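Speaker notes - Rules for hand-held gripper work, and why we have so few of them
Slot: 19 minutes plus questions. Clicker is unreliable, stay near the laptop.

OPENING (don't rush)

Good morning. My name is Rungnapa Wiriya and I write rules for a living. I mention it early so that anyone who wants to leave can do so while the lights are still up.

When I joined the Kandlow project, the handbook for people collecting demonstrations with hand-held grippers had 344 rules in it. I read all of them. I believe I was the second person to do so, and the first was Wichai Ruangrit, who wrote them. Rule 11 said to handle objects naturally. The next page and a half explained how.

(Pause. If they laugh, good. If not, go straight on.)

We now have 19. I want to talk about four of them, the four we argued over longest, and a little about the ones we threw out.

RULE ONE: THE TASK IS WRITTEN DOWN BEFORE ANYONE PICKS UP A GRIPPER

Sounds obvious. For our first month at Rosmont, the task sheet for snack sorting said "sort snacks." By what? Ekkachai Sangkhawat sorted by color. Somkiat Yensuk sorted by size. Both were sorting snacks. We had two beautiful sets of recordings that disagreed with each other about the meaning of life.

The sheet now says what gets picked up, where it goes, and what counts as finished. It fits on one side of paper. If it needs the other side, it's two tasks.

RULE TWO: GRIP IT THE WAY YOU'D WANT IT GRIPPED BACK

That's the hallway name. The real wording is "secure the item with the least closure that holds it." Soft packets are where this bites. People who have never crushed anything in their lives put on a gripper and become hydraulic presses. A packet has a stiff seal at each end and something in the middle that would prefer to stay whole, and where you put the pads is a choice you make every single time.
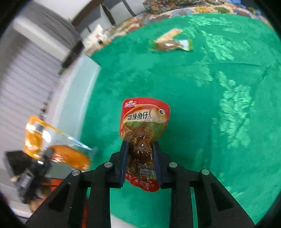

So the old handbook had a closure table. Packet type down the side, millimeters across the top. Nattawut Kamolrat asked, very politely, how the operator was supposed to read millimeters off a trigger. Wichai said by feel. Nattawut asked what a millimeter feels like. The table was gone by lunch.

What replaced it is practice. Every operator gets ten minutes with packets that don't count before starting on the ones that do. Squeeze too hard, squeeze too little, drop a few. I would defend those ten minutes against any budget meeting in the country.

RULE THREE: BAD TAKES GET LABELED, AND THEY STAY

I lost sleep over this one. My instinct was to delete every fumble. It makes the folder look wonderful. It also teaches everyone downstream that packets never slip, and I have met packets.

A drop is marked as a drop. A regrasp is marked as a regrasp. The operator marks it right after the take, in plain words, before lunch has a chance to improve the story. The reviewer can add a note but can't overwrite the operator's. We stole that last part from Jeon, whose people had learned it the expensive way and were kind enough to tell us over noodles.

(Skip the Mutetti story if we're past the halfway mark. It's long and I come out of it badly.)

RULE FOUR: EITHER HAND CAN CALL A STOP

Two grippers usually means two hands of one person, sometimes two people. Whoever sees trouble says "stop" and both grippers open over the table. No debate, no finishing the move. The discussion happens afterward, and there will be one - I have chaired several.

Wichai wanted a choice of three words here, by level of concern. We tried it one afternoon in April. Somkiat said the mild one, Ekkachai waited for the strong one, and the two of them were still holding opposite ends of a packet when I came back with my tea.

WHAT WE THREW OUT

Read slowly, they're good.

- Remove wristwatches, unless the watch is quiet.
- Operators should avoid thinking about the next item.
- The table must be tidy to a normal degree.
- See rule 212. (This was rule 212.)

CLOSING

If you take the slides home, please don't copy our 19. Copy the method. Sit beside an operator for a day with your handbook open, and put a pencil mark next to each rule when it gets used. Ours had a lot of clean pages. Wichai did the marking himself, by the way, and cut more than I would have dared.

Questions. If someone asks about gloves, send them to Nattawut.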